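Start | Projekte | Tickets | Wiki | Abmelden

Ticket 3206: Episoden aus der Simulation brechen beim Export ab
Projekt: Nanari, Datensammlung Tischaufgaben
Gemeldet von: Noelia Peñalver
Bearbeitung: Abilio Mateos
Status: gelöst, wartet auf Rückmeldung

Noelia Peñalver schrieb:
Hallo ihr Lieben, ich hoffe, ich bin hier richtig, sonst schiebt das Ticket bitte einfach weiter! Ich sammle gerade Demonstrationen für den neuen Trainingslauf, also Arm fernsteuern, Gegenstand greifen, ablegen, speichern, und dann das Ganze mit anderer Beleuchtung wieder von vorn. Das Aufnehmen selbst macht richtig Freude, der Arm folgt dem Controller viel ruhiger als noch im April. Nur der Export mit Soliman steigt jedes Mal bei Episode 987 aus, mit der Meldung »Aktionsfolge kürzer als Bildfolge«. Neu gestartet habe ich schon, auch den Zwischenspeicher geleert (zweimal, man weiß ja nie). Die Szene ist die mit dem schwarzen Handgerät und dem Werkzeug mit rotem Griff auf der grauen Platte.

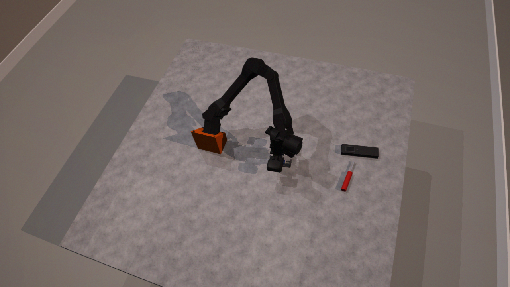 Aufgenommen wird mit der Standardkonfiguration, an den Gelenkgrenzen habe ich nichts verstellt. Falls ihr die Rohdaten braucht, die liegen im gemeinsamen Ordner unter meinem Kürzel. Ganz lieben Dank schon mal!

Abilio Mateos schrieb:
Liebe Noelia, danke für die ausführliche Meldung, da sucht man doch gleich viel lieber! Ich habe mir die Rohdaten geholt und den Export bei mir nachgestellt, er bleibt an genau derselben Stelle stehen. In der Episode fehlen am Ende 6 Aktionen, die Bilder dazu sind aber alle da. Kann es sein, dass du die Aufnahme gestoppt hast, während der Arm noch in Bewegung war? Der Rekorder schreibt dann die Bilder noch fertig, die Steuerbefehle aber nicht mehr.

Noelia Peñalver schrieb:
Oh je, ja, das kann sehr gut sein. Ich drücke gern schon auf Stopp, sobald der Greifer wieder aufgeht. Muss ich jetzt alles noch einmal aufnehmen? Das wäre schon ein bisschen bitter, ich war gerade so schön im Schwung.

Abilio Mateos schrieb:
Nein, keine Sorge, das bleibt dir erspart! Bitte so vorgehen:

1. Soliman schließen und den Ordner mit den Rohdaten sichern.
2. In den Exporteinstellungen »Überzählige Bilder am Ende verwerfen« einschalten.
3. Den Export ab Episode 987 fortsetzen, die früheren sind in Ordnung.
4. Danach die Prüfung laufen lassen und das Protokoll hier anhängen.

Für neue Aufnahmen warte bitte nach dem Ablegen, bis der Arm wirklich stillsteht, und stoppe erst dann. Das tut auch dem Training gut, das Modell soll ja lernen, wie so eine Bewegung zur Ruhe kommt. Pavithra Kulkarni baut uns gerade eine Warnung in den Rekorder ein, die bei zu frühem Stopp aufleuchtet.

Noelia Peñalver schrieb:
Der Export ist durch, und die Prüfung meldet keinen Fehler mehr, wie schön! Das Protokoll hängt an. Mit der neuen Gewohnheit habe ich gleich noch 40 Episoden aufgenommen, die ließen sich ebenfalls ohne Murren exportieren. Von mir aus darf das Ticket zu, ich würde nur gern noch abwarten, ob Pavithra eine Testerin für ihre Warnung sucht. Ich melde mich freiwillig!

Zuletzt aktualisiert: 2019-09-02

Kontakt | © Momham | Nach oben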